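Emness Hall: a word with Halima Bako about the big white room

Caught Halima Bako between two bookings, kettle on, phone going. She has looked after the letting of Emness Hall for 15 years and reckons she has had the same conversation about the ceiling for most of them.

"People walk in and look up. Every time. Then they ask me what it costs to heat."

And what does it cost to heat?

"More than I'd like. November is when the bills start to hurt. You've got all that height and the warm air goes straight up and sits there. We had fans quoted for, and the quote went in a drawer."

The hall was a seed store when she first knew it. Brown walls, brown ceiling, brown everything. Nwankwo, the builders from the other end of Bundow, did the conversion and it was them who said paint the lot white, beams and all. Halima was against it. Wanted the beams left dark.

"I lost that one. I thought it would look like a dentist's. But you go in there at four in the afternoon when it's getting dark outside and it's still bright, so fair enough. I've said so to them. Once."

Lights next. The old strip lights buzzed, and the choir complained, and a man doing a talk on bees had to stop half way through becuase one was flickering. They came down the same year as the painting. Now it's pendants, black ones, and she is fond of them, though not of getting up to them.

"It's a tower job. You can't do it off a ladder, well, you can, but not while I'm on the premises. So we wait till 2 have gone and then get the tower in and do the whole lot at once. The hire is 77 pounds a day. You don't want to be paying that for one bulb."

Does anyone mind, in the meantime, sitting under a dead lamp?

"The sewing group mind. They mind very much. They move their tables."
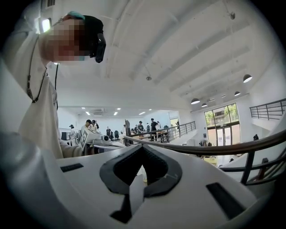
The wall lights and the dusting

There are wall lights as well, and these got argued over too. Rakiya Ogbonna, who teaches the evening movement class, likes to turn the pendants off and run the class on wall lights only. Halima finds it gloomy. Rakiya, when I got hold of her on the phone, did not.

"With a ceiling like that you feel looked at if it's all blazing," she said. "Turn it down and people stop worrying what their arms are doing. White room, it only needs a little bit of light. I'd have every evening like that if I was allowed."

They are on separate switches now. That cost £1,746 with the rewiring, which Halima can quote to the pound and did so twice.

Back to her, and the dusting. Long beams, painted white, seen from underneath: you would think they'd be no trouble. Not so.

"The dust is on top where you can't see it. Then somebody slams a door and it comes down on the cakes. We do it with a long pole and a sleeve thing on the end, an old pillowcase does just as well. Dome lamps, same again, the tops are thick with it. Black shows every speck, I'd never have black again for that reason, but I do like the look of them."

Touching up the walls is a bit at a time, whoever has an hour. The paint is a Ninumix white and they keep a tub in the cupboard under the stairs. Chair backs do the damage mostly. Also a pushchair, once, badly.

I asked what she would change if the money came in tommorow. Long pause. Kettle clicks off.

"Curtains. It echoes. You put ten people in there and it's fine talking close up, but anyone at the back gets one word in three. Something heavy down the window side. Rakiya wants a proper floor, she'd tell you the floor, so don't ask her."

(I had already asked her. It was the floor.)

And the phone again, a christening party wanting to know about balloons. Yes to balloons, no to letting go of them. There is one up there from the summer before last that went behind a beam, and she can't face hiring the tower for it.

Bookings for the hall are through Halima, mornings best, leave a message if she doesn't pick up. Tables and chairs are included, kitchen is extra.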